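4. Getting the bench ready for visitors

I've run the two-arm bench at four Braltthorpe open days now, so these steps are the ones I really use. Read section 3 first if your arms aren't bolted to the rails yet.

4.1 Put the plant in the far left corner. I like it there, and the left arm never needs that spot.

4.2 Set out the pill bottles and vials with their caps on. Keep your hands off the wood once the arms have power!
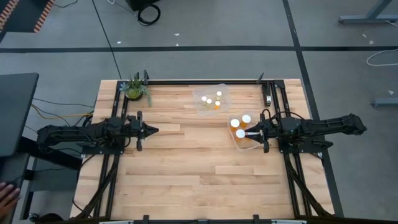 4.3 Open Stuvora and load job 904. Set the speed to 64 for visitors — 100 is fine when you're alone, but it makes people jump.

Note: If Stuvora asks for the Hakala license, just click Later. It'll ask again at lunch.

4.4 Run both arms through one slow pass before the doors open, and watch the cables at the wrists the whole time.

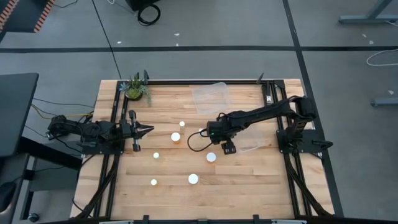 Fig. 4-2. Both arms over the bench, left gripper open.

Caution: Don't reach in to straighten a cap. Press Pause, wait for both arms to stop, then fix it. I've been tempted plenty of times (kids will tell you which one is crooked).

4.5 Start the pick job and let folks come up to the desk side, a few at a time.
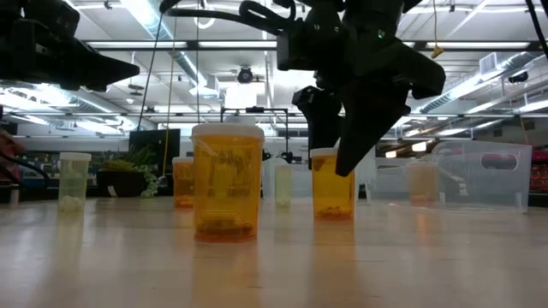 4.6 If a grip looks off, pause and lower the Irnari grip value one notch. Mine sits at 3,918 and I rarely touch it.

4.7 At closing, park the left arm first, then the right. Save the log before you cut the power.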